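4.2 Where folded things go to wait

Participants in the Plekthorpe households were asked to fold their laundry as they normally would and to talk us through it. Most began with a statement of principle and abandoned it by the second item. Towels were folded in thirds, as a matter of family honor. Knitwear was folded in whatever way ended soonest.

The category we came to call "nominally folded" covers any item that has been doubled over at least once and that its owner is prepared to defend. Of the 400 items we coded, 50 fell into it, and ribbed items were heavily represented (Figure 9). Kälin wanted a stricter definition. Damasceno, whose own drawers we have seen, did not.

Beds and other soft surfaces were the usual staging area, even in homes with a perfectly good table. One participant described the bed as "a shelf I sleep on."

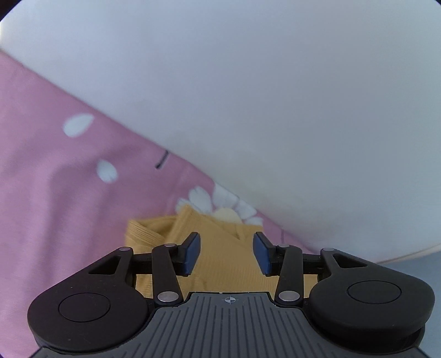 Figure 9. Mustard-yellow ribbed item on pink flowered fabric, coded as nominally folded.

4.3 Putting away

Eighteen items never reached a drawer during the study. We return to them in Section 5.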